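Unit 5: Collecting Demonstrations

Teleoperation and hand-held collection

There are two common ways to show a robot arm a task. In teleoperation, a person moves a leader device and the arm follows. The recorded actions are the commands sent to the joints. In hand-held collection, the person carries the gripper itself, with a camera fixed to it, and no arm is present. The recorded actions are the path of the gripper and the opening of its fingers.

Hand-held collection is faster and can be done in any building. Its cost is that the path must be recovered from the video and sensor data afterward. Errors in that step go straight into the training set. 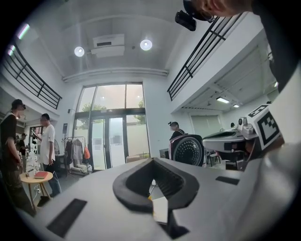 The wide-angle lens keeps the fingertips and the surroundings in view together. The fingertips give the contact, and the surroundings give fixed points for tracking. Plain walls and glass supply few such points. People walking through supply false ones. Choose a starting pose with edges and corners in view, and hold it before moving.

A fiducial marker is a printed square of known size. Its pose relative to the camera can be computed from one image if all four corners are visible. When two grippers are used, the pose of one in the frame of the other must also be found. A marker seen at a steep angle gives a poor estimate of rotation.

Trolell data set

The September release holds 3,276 episodes, of which 742 were rejected in processing. Each rejected episode carries one of these codes:

T1 tracking lost
T2 jump in path
G1 finger width missing
S1 left and right streams out of step

Do not repair T2 episodes by smoothing. Smoothing hides the jump and leaves the wrong pose on both sides of it.

Exercise

Load 10 rejected episodes in Bandlow. For each, plot gripper height and finger width against time and mark the first bad sample. Submit the plots with your Unit 5 report.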